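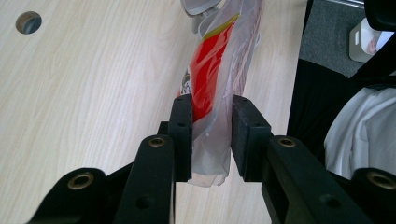

Photo: Stockdale Desk Study / reproduced with permission

Figure 2. A pale wooden tabletop with a cable hole near one corner.

4.1 Where people put their stuff

I went into this part of the work quite sure that people who share desks would spread out and use the whole top. They don't! We sent the survey to the offices in Candport and Sturnau and got 1528 usable replies, and most people told us they work in the front half and leave the back to cables, mugs and post they haven't opened yet.

The cable hole (Figure 2 shows the usual round sort, with its grey plastic liner) came up far more than I'd planned for. I only put in one question on it, right at the end, and 247 people wrote something in the box anyway – some of them at real length. The main grumble was that the hole is on the wrong side for left-handers, and a fair few said they'd turned the whole desk round to get at it, which then put them with their backs to the window.

Ramero was the odd one out. It's a small site, only 13 replies, so I wouldn't lean on it much, but everyone there has a fixed desk and hardly anyone mentioned cables at all. They wanted to talk about glare from the ceiling lights instead. I've kept their answers out of the main table and come back to them in section 4.3, along with the comments on desk height.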